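Community Boards > Food Service and Dining Rooms > Tableware and Plating > Color-coded plates and a shared tray: procedure for the serving table

dining_services_tevemell
Good afternoon. I am writing on behalf of the dining services office at Tevemell, where we are revising the written procedure for the small-plate table. Under the present arrangement, each item is set out on a round plate of its own color, and a tray is placed in front of the plates to receive the portions. The procedure dates from 2019 and was prepared for a larger room. Comments are requested on three points: the order of the plates, the size of the tray, and whether color should continue to be used to identify the item.

The table in question seats 12 persons in two shifts. The plates are kept along the back and the tray toward the center, so that the person portioning does not have to reach across food that has already been served. Training is carried out with stand-in items before any real food is issued to new staff.

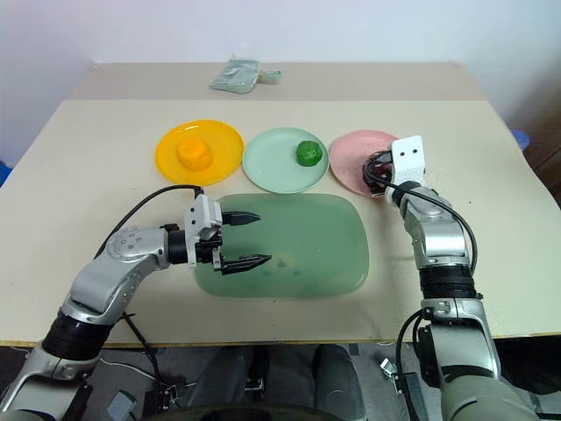 Yellow, mint-green and pink plates along the back of the table, green tray in front.

The office would ask that replies address the layout first. Questions of purchasing may be raised separately, as the present stock was ordered through Lumport and a replacement order is not planned before October.

lumport_returns_desk
With respect, the layout and the purchasing cannot be separated. A large tray in front of three plates uses most of the depth of the table. If the tray were reduced by one size, the plates could be brought forward and the reach would be shorter. We moved to the smaller size at our own site and have not gone back.

north_hall_kitchen
I would support keeping the large tray. In our hall the smaller tray led to portions being stacked against one another, and the softer items did not hold their shape. A tray with rounded corners is also easier to wipe down. Our written standard calls for a clear space between portions, and the small tray does not allow it.

dining_services_tevemell
Thank you both. May I ask north_hall_kitchen whether the clear space is measured or left to the judgment of staff?

north_hall_kitchen
It is left to judgment. An earlier version of the standard gave a measurement, but it was removed at the last review. Staff found that they were looking at the ruler more than at the food.

plates_and_linens
I wish to register a concern regarding the colors. The procedure appears to rely on a match between the item and the plate. A yellow plate under an orange-yellow item, or a pale green plate under a green one, makes it difficult to judge the edges of the portion. For guests with reduced vision this is a serious matter. Contrast should be the rule, and matching should be discontinued.

zanetti_room_supervisor
I must disagree with the previous reply. In the Zanetti room we have matched plate and item for two full terms, and errors in returning items to the correct plate have become rare. New staff learn the arrangement on the first morning. The guest is served from the tray, and the color of the plate at the back is of no consequence to the guest.

plates_and_linens
That depends on the tray. If a green item is placed on a green tray, the same difficulty is passed along to the guest. I would ask the office to consider a plain white tray for the final service and to keep the green ones for training.

zanetti_room_supervisor
A white tray would be acceptable to us. I would not wish to see the plates changed.

dining_services_tevemell
The point regarding the tray is noted and will be included in the draft. The office has 14 of the green trays in storage, and they can be assigned to training without further expense.

dukberg_catering_office
At Dukberg the plates are ordered by the sequence in which items are served, left to right -- color is ignored altogether. I recommend that the procedure state the sequence in writing and post it at the end of the table. I would further recommend that unopened packets and bags be kept on a second table behind the first. Ours were formerly left beside the plates and were regularly knocked to the floor.

lumport_returns_desk
Agreed on the second table. It should be placed against the wall, with enough room left to pass between the two.

dining_services_tevemell
The draft will be revised to include a posted sequence, a second table for supplies, and white trays for service. The size of the tray remains open. Members who use the smaller size are asked to send their portion sheets to the office, quoting form 1774.

Comments

cafeteria_reader: We tried the posted sequence this term. Please print it in large type, as ours could not be read from the far end of the table.

mintplate: I remain in favor of matching colors. The plates are easier to put away as well.

east_wing_pantry: Will the revised draft be posted in this thread or sent to members directly?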